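Drundotari

Placement and reach checks for a simulated kitchen

Drundotari is a small Python package that sits between a kitchen simulator and a motion planner. It reads a scene description, puts the movable objects in place, and checks whether the arm can reach them without hitting the cabinets, the counter, or itself. It does not train anything and it does not ship a policy. If you need a planner, bring your own or use the simple one in the planner folder.

Maintainer: Tarmo Siliņa
Last update to this file: December 14, 2022

What is in the repository

scenes/ holds the kitchen layouts, one file per layout. There are 92 of them. Each one lists fixed parts (counters, cabinets, sinks, appliances) and movable parts (food, packets, boards, pots).

checks/ holds the reach and collision code. Most people only need the run_checks script in here.

planner/ is a plain sampling planner. It is slow and we use it for debugging.

viewer/ draws a scene to a PNG with or without collision shapes on top.

tests/ has 116 tests. All of them run without a display.

Installing

You need Python 3.8 or newer. Clone the repository, make a virtual environment, then run:

pip install -e .

The viewer needs an extra:

pip install -e ".[viewer]"

On a machine with no graphics card the viewer falls back to software rendering. It works, but a single view can take a while to draw.

Running a check

python -m drundotari.checks.run_checks --scene mirdale_sink --arm default

The script prints one line per movable object. The line has the object name, the result, and the name of the first fixed part that got in the way, if there was one. Results are one of:

reach: a path was found
blocked: the arm can get to the pose but not along any path that was tried
far: no joint solution exists from this base position
overlap: the object was already touching something when the scene loaded

Fix any overlap results first. An object that starts inside another one will give strange answers for everything near it.

Scene groups

Layouts come in two groups. Mirdale layouts have straight counters with a wall behind them. Adams layouts have a corner or an island. Adams scenes take longer to check and more of them come back blocked, mostly at the inside corner. There are 7 Adams scenes we know to be broken. They are listed in scenes/known_bad.txt and skipped by default. Pass --include-bad to load them anyway.

Settings

All settings live in config.toml. The ones you are likely to change:

clearance: smallest gap allowed between the arm and any fixed part, in meters. The default is 0.02.
base_offset: moves the arm base away from the cabinets. Larger values make it easier to unfold the arm and harder to reach the back wall.
seed: random seed for placement. Leave it alone if you want to compare runs.
retries: how many times the planner starts over before it gives up. The default is 4.

Collision shapes

Fixed parts use boxes where possible. Sinks are the exception. A single box over a sink closes the opening, and the checker then reports every pose inside it as blocked. We build each basin from a floor and side walls, and we model the divider as its own part. Faucets are a chain of capsules that follows the spout. Cabinet handles are kept as separate thin boxes. Earlier versions merged them into the doors, and the arm would brush them on the way up.

Movable parts use convex hulls. This is too generous for plants and other shapes with gaps in them, so expect a few false blocked results near leaves.

Known problems

Objects that rest on other objects are placed in file order. If the upper one is listed first it drops onto the counter and then overlaps. List the support first.

The viewer ignores clearance. A path that looks fine on screen can still fail the check.

Scenes exported from Wetosport before version 2 have their vertical axis flipped. Run tools/fix_axis.py on them once. Running it a second time flips them back.

Reporting a bug

Open an issue with the scene name, your config.toml, and the full printed output. A viewer PNG helps when the problem is about placement.
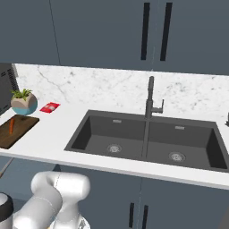
Placement order is the part of a scene file that new contributors get wrong most often, so look at a drawn view before you send a layout in. Check the supports one at a time. The carrot has to come after the cutting board in the list, while the red packet and the potted plant sit straight on the counter and can go in any order. Then look at where the arm starts. With the elbow below counter level, in front of the lower cabinets, the first part of any path has to clear the counter's front edge, and a base_offset that is too small will show up there before it shows up at the sink.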